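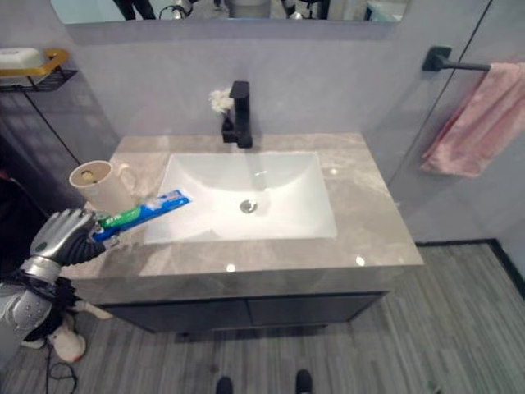 Does a self-published translation count for the Tirnlow Prize?

Posted by Jesell, January 29, 2020

I translated a short novel and brought it out myself in November, in a print run of 300. The rules for the Tirnlow Prize say entries must come from "a publisher". I have an ISBN and the author's written permission. Can I enter, or do I need a press behind me? The prize is 3000 euros, shared between author and translator, so I would like to get it right before I post copies.

Jeanine Goossens
You can enter if the ISBN is registered to an imprint name. It doesn't matter that the imprint is only you. I did it two years ago with a book of stories. Fill in the imprint as publisher on page one of the form and sign as its representative. They will also want a copy of the permission letter, and it has to name the language and the territory. Mine didn't, and I had to go back to the author for a new one. Send the original text as a PDF as well. The longlist has 13 titles and most are from small presses.

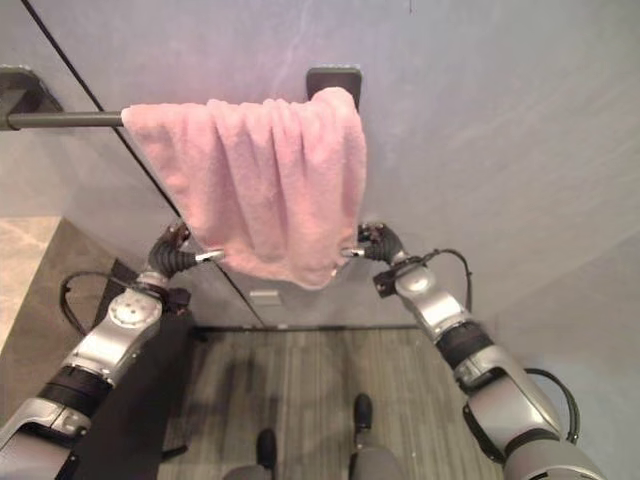
Pink towel on the rail

Odukoya
Not sure about the imprint thing, but check the length. I think anything under 18 thousand words is out. Poetry has its own rules.

Jesell
Thanks both. The ISBN is under my imprint, Fitura. My letter gives the language but no territory, so I have written to the author again.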